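Re-seating the wrist on the packing arm

Filed under: workshop, maintenance

The arm on the Korkerness bench had been drifting since March. The drift was small. It would come down over a bin and be a few millimeters off to the left, and a few hundred cycles later it would be a few millimeters further. We could correct it in software and did, twice, and both times the offset came back. After the second time I stopped touching the numbers and took the wrist apart.

This is a write-up of that job, mostly so I have it when it happens again. If you run the same kind of arm some of it may be useful. If you run a different one, the order of checks should still hold.

The cell

We call the arm Postma. It sits on a steel pedestal bolted to the floor at one end of a long smooth table, and it spends its days moving grocery-type items between trays and bins. The gripper is a plain two-finger parallel type, black fingers on a black housing, with a small camera on a bracket at the wrist. The controller is in a cabinet under the table along with the power supply. The cell software is Drudusier, version 6, which does the calibration, the job queue and the logging.

There is a second arm of the same model at Urnow and it has never had this problem. That made me think early on that it was something about how ours was put together, and I should have acted on that sooner than I did.

What the logs said

Drudusier keeps a line for every pick, with the commanded position and the position the wrist camera thinks it reached. I exported the last 724 picks and plotted the difference. It wasn't random. It was flat, then it stepped, then it was flat again, then it stepped. Thermal drift doesn't look like that. Warm-up on this arm is a smooth curve over the first part of the morning and then it levels off.

Steps mean something is slipping. A belt can skip a tooth, a coupling can turn on its shaft, or a bolted joint can shift and then hold for a while. The steps lined up with the fast moves, the ones where the arm swings from the far end of the table back to the tray. They never showed up after slow moves.

I ran the joint self-test on all the axes and they came back clean. So the motors and encoders agreed with each other, and whatever was moving was past the last encoder. That leaves the tool flange, the adapter plate, the gripper and the camera bracket.

Taking it down

Park the arm first. I use a pose with the wrist at chest height and the fingers pointing straight down over the table, with a folded towel underneath. Power off at the cabinet, then the lockout, then wait for the drive lights to go out before you put your hands in. Shut the air off if you have an air gripper. Ours is electric so there is only the one cable.

Order of removal:

Camera cable, at the camera end.
Camera bracket, with the camera left on it.
Gripper cable, at the flange.
Gripper from adapter plate.
Adapter plate from flange.

Mark everything before you loosen it. I put a line of paint pen across each joint so I could see afterwards whether the old position had been square. On the adapter plate I found that someone had already done this, in silver, and the two halves of the line didn't meet any more. The gap was small, but it was there. That someone was me, the last time I had the plate off, and I had forgotten.

The cause

There is a locating dowel between the flange and the adapter plate. It is a short steel pin and its only job is to stop the plate from rotating. Ours was missing. The hole was clean on both sides with no sign of a sheared pin, so I don't think it broke. I think it was never put back. The four screws had been holding the plate by friction alone, and each time the wrist decelerated hard the plate crept a little.

The screws were also not as tight as they should have been. Three let go at about the same effort and the fourth came out with two fingers. There was no thread locker on any of them.

I checked the spares drawer and found the original dowel in a bag with the mounting hardware for the camera. It had been in there the whole time.

Putting it back

I cleaned the flange face and the back of the plate with alcohol and a lint-free wipe. There was a ring of gray paste on both, which is what you get when two metal faces rub. Then I ran a fine stone lightly over the plate to take down one raised spot next to a screw hole, and wiped it again.

The dowel is a light press fit into the flange side and a slip fit into the plate. If you have to hammer it, stop, because it's either the wrong pin or it's going in crooked. Mine went in with thumb pressure and a tap from a plastic mallet.

Screws go in by hand first, all four, then in a cross pattern in two passes. I used medium thread locker. Follow the torque in your own manual for this – the value depends on the flange and I am not going to print one here and have somebody strip a thread with it.

The gripper went back on the same way. While it was off I checked the fingers for play by holding the housing and trying to rock each one. Both were solid. I put a drop of light oil on the slide, ran the fingers open and closed by hand and wiped off the excess.

The camera bracket is the fussy part. It has slots where I would like it to have holes, so there's no single correct position, and wherever you leave it is where it has to stay. I set it so that both fingers show in the bottom of the view and then tightened it down. The cable gets one loop of slack and a tie on each side of the last joint. With no slack it pulls on the connector when the wrist rolls, and with too much it catches on the edge of the bins.

Calibration

After any work at the flange you have to redo the hand-eye calibration. In Drudusier that is the board routine: tape the printed board to the table, start the job, and keep people away from the table while it steps through its poses. Ours is set to 50 poses. You can run fewer, but the result gets noisier and I'd sooner wait.

The first run gave a bad residual and I spent a while being annoyed at it. The board was lifting at one corner. I taped it flat, ran it again and it was fine.

Then the tool center point. I do this the old way, with a pointed rod clamped to the table and the closed fingertips brought to it from several directions. It is slow and it works.

Running it fast

A calibration done at walking pace proves very little about a fault that only shows up at speed, so the last part of the job is to run the arm with real items and full swings. I set up the usual mix on the table and queued 242 picks between the white board and the clear bin, with the speed limit back at its normal setting.
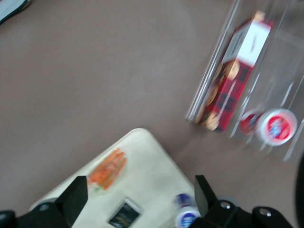
Wrist camera frames from fast moves are no good for measuring position, and I throw them out of the offset plot. They are still worth paging through for the bracket and the fixings. With the arm swinging, everything on the table streaks diagonally, the carrot sticks on the white board are an orange smear and the edges of the red cookie box in the clear bin come out doubled. The fingers and the two round silver screw heads on the right of the housing can still be picked out along the bottom, and those are what I look at. I compare where they sit in a fast frame with where they sit in a parked one. If the fingers have moved in the view between the two, then the camera and the gripper are moving against each other and the bracket needs to come off again. For the real position numbers I only use frames taken after the arm has settled.

The offset plot from the run was flat from one end to the other. No steps. I ran the same queue again after lunch, when the arm was fully warm, and it sat on top of the morning's line closely enough that I quit looking for a difference.

Changes to the routine

I have added a few things to the maintenance sheet for this cell.

The paint lines across the flange, the plate and the bracket get looked at every Drudusier backup, which is when I am standing at the cabinet anyway. It takes a flashlight and no tools.

The dowel is now its own line on the reassembly list, with a box to tick. It used to be covered by "refit adapter plate" and that was plainly not enough.

The loose hardware bag is gone. Anything that comes off the wrist goes into a magnetic dish, and the dish has to be empty before the power goes back on.

I also put a limit in the software. If the average offset over a block of picks moves by more than a set amount, the job pauses and tells me. Before this it would keep applying whatever correction I had typed in and keep going, and I was the one who had to notice – which I didn't, for longer than I would like.

Still to do

The fourth screw hole in the adapter plate has a slightly worn thread. It held torque, but I don't trust it for many more cycles of on and off, so there is a new plate on order. When it arrives I will swap it and go through all of this again, and I'll check the arm at Urnow the same week to see whether its dowel is in.

The cable tie nearest the camera is already showing a shiny patch where it touches the housing. I have put a bit of sleeve under it for now.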